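Home About Archive Letters Contact

Search this blog Go

Posted in November by Müzeyyen Yaman

So I finally made it to the parish listening evening, the one about what to do with the second Sunday collection, and I came home with a head full of thoughts and a plate of someone else's lemon cake.

Some background if you don't go to our church. We've been sharing a building with the Andano congregation for a while now, and last year the two of us took in nearly 3,000 dollars for the heating fund. The boiler cost less than we feared (2,750, installed!) and then people kept giving anyway, which says something nice about them. Now there's a question about whether the second collection should go on, and where it should go.

Taner Saraç ran the meeting and he was patient with us, I'll give him that. There were 68 people in the hall, more than we get for most weekday services, and I think half of them wanted to talk about the hymnals. We do need hymnals. Mine is missing everything after the Advent section – I've been faking my way through Easter for years.

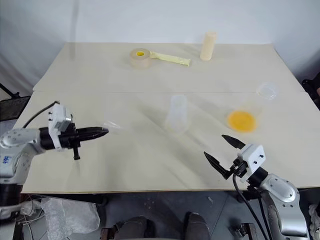

Is the second collection going to stop? It stays until the spring meeting, and until then the money goes to the ride program for older members.

I'm happy about the rides. My aunt lives out past Erdem Street and she missed most of last winter because the bus doesn't run early enough, and she's too proud to ask. When someone just pulls up and honks, she gets in! The program spent 1,930 dollars on gas and insurance its first year, and I had no idea insurance was such a big piece of it.

There was one tense moment. A man from the Andano side said we talk about welcoming people but print everything in one language, and the room went very quiet. He was right, and I was embarrassed, because I type up the bulletin. I went over to him at the coffee table afterward and he's going to look over my first try at a translated page. Be gentle with me, my spelling is terrible.

Anyway, I've been reading the Ruth chapters again at breakfast. More on that next time – I keep getting stuck on Orpah, who cried and kissed her mother-in-law and went home, and I've never once heard a sermon about her.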